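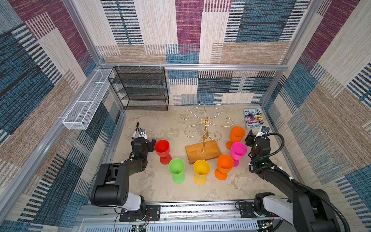 Fig. 2. Six plastic goblets, one stand, none hung. Rack at the back, empty.

Isthorpe Evening Classes: Setting Up and Clearing Away
Session 8 handout - Stemware
Tutor: Shoaib Gilani

Last week was plates, which stack. Stemware does not stack, whatever your brother-in-law believes, and so somebody came up with the stand in Fig. 2: flat wooden base, twisted gold stem, and a quantity of scrollwork on top that would suit a small bandstand. Each arm ends in a small loop or hook. The curls are decoration and hold nothing but dust.

Before you hang anything
Look at where the goblets are standing. In Fig. 2 they make a loose arc round the front of the stand, which is fine for reaching and poor for elbows. Take the nearest first.

Hanging
Turn the goblet upside down, holding it by the stem. Bring the base up to the arm and let go slowly. Then hang the next one on the opposite side. A stand loaded all down one side will lean, and then it will do more than lean.

We practise with plastic. The Terilcombe group went straight to glass in August and I still hear about it.

Other items
Paperbacks (see back right, The 143-Storey Treehouse) go on a shelf, spine outwards. They do not go under a wobbly stand - I have seen it done, and by a former pupil.

For next time
Read the Minhas sheet on racks and baskets, 2 pages, large print. Decide what you would put on each of the four tiers in Fig. 2 and be ready to defend it. "Miscellaneous" will not be accepted for more than one tier.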